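We use cookies to keep this page working and to remember your settings. Accept all / Manage choices

I promised some of you a thread on my word notebooks. I am not a teacher and English is my third language, so please read this as one person's habits. It will be long.

1/ When I moved to Grondstead I had a good certificate and could not buy a bus ticket without pointing. I knew "nevertheless" and "to undermine". I did not know "return" meant the ticket for both directions. The driver had to ask me three times.

2/ That evening I wrote "return (ticket)" on the back of an envelope, and under it "single". These are the first two words of the first notebook. I copied them in later, in ink.

3/ The notebooks are from Tatis, the stationer on Komgate. Small, squared paper, sewn and not glued. The glued ones lose their middle pages by spring. I have tried the lined ones and my handwriting gets too big in them.

4/ Today there are 3357 entries. I know because I number them. I started to number them in January of my second year, when I found I had written down "kerb" four times and still had to look it up.

5/ What goes in: only words I have heard or read outside of a lesson. If I meet the word in a textbook, it must wait until somebody says it to me. This rule is strict and sometimes a little silly. I waited two years for "ladle".

6/ What each entry has: the number, the word, the sentence I heard it in, and the place. The place helps me most. I forget the meaning of "lukewarm" but I do not forget the dentist's waiting room where the lady complained of the tea.

7/ I don't write the translation. In the first notebook I did, and I can see now how it harmed me. I would look at the right side of the page and feel I had learnt something.

8/ A small example. Entry 523 is "to pop". "Just pop it on the counter." "I'll pop round." "Pop your coat off." My dictionary gave me a balloon and a cork. For months I believed everyone in this town was in a great hurry.

9/ Another one, 1041: "not too bad". For me this was a complaint. My neighbour said it each morning and I worried about her health. Then I heard her say it about her daughter's wedding, with a very big smile, and I moved it to the page for happy things.

10/ Yes, there is a page for happy things. Also one for weather, one for saying no, and one for words which I like but will never dare to use. "Flabbergasted" is on the last one.

11/ The page for saying no is the longest of them. "I'll have a think." "Maybe another time." "That's very kind, but." In my language we say no and then we pour more coffee. Here I needed a whole page to understand that I had been refused.

12/ Somebody asked about apps. I have used some and I have no quarrel with them. But my telephone is also where my bank and my mother live, and I cannot stay with a word for long there. With paper, I have only the paper.

13/ Where do I find the words? Bakery queues are very good. Ansah, next to the post office, has a slow queue and people talk in it. From Ansah I have "crusty", "to tide over", "spoilt for choice" and "the end bit", which in my family has a proper name and in English seems to have a different one in each house.

14/ Please send me yours, by the way. I have hear "heel", "knobby", "crust" and "nub" so far and I would like to know from which region they come.

15/ (I see I wrote "hear" and meant "heard". I leave it. My pupil's pride must suffer a bit.)

16/ Notices on doors are also good, and easier, for they stand still. "Please do not prop this door open." "Back in five minutes." "Mind your head." The verb "to mind" alone has eight entries with me: mind the step, I don't mind, do you mind, never mind, mind you, and so on. I am still not sure of "mind you".

17/ How I revise: I open a notebook anywhere and cover the sentence with a postcard. If I can say back the sentence, or something near to it, I put a small pencil dot. After three dots I leave the word in peace. I do this for some 11 minutes, the time my potatoes need after the water boils.

18/ I do not revise every day. In the first year I was very proud of "every day" and when I missed one I stopped for six weeks. Now I say "most days" and there are no long holes any more.

19/ Mistakes stay in. I cross them with one line so I can still read them. I once wrote "chester draws" and was sure of it, because I had heard it clearly. A friend at work laughed, and then wrote me "chest of drawers" in her own hand under it. It is one of my favourite pages.

20/ Which brings me to spelling by ear. I write the word down as I hear it, at once, and look for the right spelling at home. If I stop to worry about the spelling, I lose the rest of the sentence, and the sentence is what I came for.

21/ Some have asked if it is rude to write down what strangers say. I write a few words and never who said them. And I do it after, outside, not under their noses. ("Under their noses", notebook four.)

22/ In October 2021 I left notebook six on a bus. It came back to me from the lost property desk with a note inside the cover: "Lovely read. You've missed out 'gubbins'." No name. So "gubbins" went in that same evening, and I have since heard it twice in the wild.

23/ If you want to begin, take any paper you already have. Five words a week is plenty. Write the sentence too, even when you feel lazy, and above all then.

24/ And keep it where you wait. Mine is in the coat, with a pencil, as pens dry out in there. A few lines of waiting here and there have given me more than my evening course did – though the teacher was very good, and I would not say it to her.

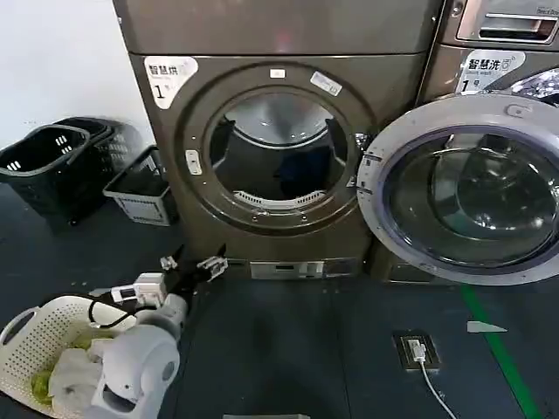

25/ One more thing about the pencil: take a soft one, 2B or so. A hard pencil is pale on squared paper and in winter light I can't read my own dots. Tomorrow I will try to answer the questions about phrasal verbs. I have a page for those as well, and it is not a tidy one.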